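4. Unpacking and hanging (Skurnen rail, Grendar touring crates)

Read section 3 first. Rail has to be up and level before any canvas leaves its crate. Two people for anything over the small format, no exceptions.

4.1 Clear a work surface. Nothing sharp, no cups, no tape guns.

4.2 Open crates in the order on Canan Bozkurt's list, not by size. Lids off flat, screws in the bag taped inside the lid. They go missing every tour.
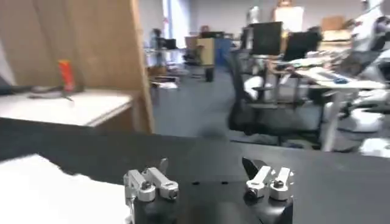
4.3 Check the stretcher bars before you check the paint. Loose corner keys, splits, old staples. Lay the canvas face up on something wide and level. A big black tabletop with a matte finish does nicely, pale dust and flakes show up against it straight away. If yours is a bit reflective, turn the lamp down before you look at the edges. Note any damage on the condition sheet, initial it, carry on.

CAUTION: Never slide a canvas. Lift it.

4.4 Wash hands, dry them, gloves on. Cotton for frames, nitrile for bare edges. Change them if they get grubby.

4.5 Fit the hangers. Two per work, four on the Yüksel diptych panels. Hand tight, then a quarter turn. Dont use a drill here. 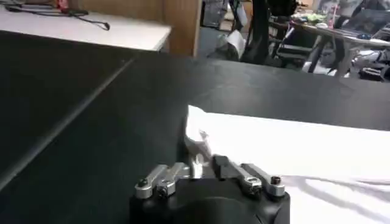

White cloth, creases catching the light.

4.6 Any cloth that touches a painted surface gets shaken out and looked over first — both sides. Grit in a crease will scratch varnish. Lint-free only.

4.7 Hook onto the rail, left wire then right. Step back 3 meters. Adjust. Step back again.

NOTE: Center line is on Erdal Dönmez's wall plan. Some venues print it at the wrong scale, so measure form the floor yourself.

4.8 Leave roughly 11 inches between small works. Large works go by eye, ask Aldana Retamal if she's on site.

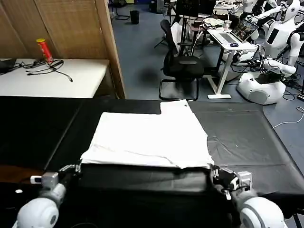
4.9 Fold cloths flat when you're done and put them back in the crate they came from. Used ones go in the wash bag.

4.10 Labels last. Right of the work, never under it. Sheet signed, copy to Venla Lehtinen, then lights (section 5).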